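Equipment Plan for the Handheld Gripper Station
Project report, Ullik Lab, second term
1/7/19

1. Scope

The station currently runs on parts shared with the Varghese group. Their loan ends this term, and the equipment has to be replaced or bought out. This report lists what the station needs, compares two suppliers, and proposes an order of purchase. Software and data storage are covered in the companion report and are left out of the totals.

2. Requirements

The grippers are held by the operator, one per hand, and have no arm behind them. Each needs a position estimate, a jaw opening reading, and power for a full session. We set the following conditions before asking for quotes:

Both units must come from the same production batch, so that one calibration file format serves the pair.
Jaw inserts must be replaceable without opening the housing.
Cables must be standard parts that can be bought separately.
Delivery must fall within the term.

A wireless version was considered and dropped. Battery weight shifts the balance toward the wrist, and charging would split the session in two.

3. Supplier comparison

Provov sells a complete pair with mounts and a calibration board. The price is fixed and the lead time is 14 days. Spare jaw inserts are sold only in sets.

Tatov sells bare units. Mounts would be printed in our own shop, and the cables ordered elsewhere. The unit price is lower, but the difference shrinks once shop time is charged at the department rate. Tatov also gives no lead time for replacement boards — a serious problem for a station with no backup unit.

We recommend Provov for the grippers and the open market for everything else.

4. Budget for consumables and small parts

The small-parts line is set at $468. It covers 2 spare cable sets, jaw inserts, replacement marker plates, cable clips, and household objects for the handling tasks.
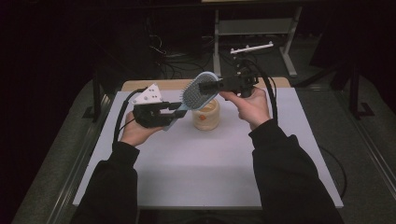 Cable management takes the largest share of the small-parts line after jaw inserts. Each gripper trails its own black cable, and with both hands raised over the table to hold one hairbrush between them, the two cables arc down on opposite sides of the work area. A single overhead guide would therefore have to serve two separate paths. We priced a pair of side guides instead, to be clamped at the table edge.

5. Order of purchase

Grippers and calibration board first, then cables and guides. Household objects can wait until the task list is final. If the order is placed in January, setup and calibration should take 7 working days after delivery.

6. Open items

The department has not confirmed whether shop time is charged to student projects. The insurance value of the loaned parts is also missing from the Varghese inventory sheet.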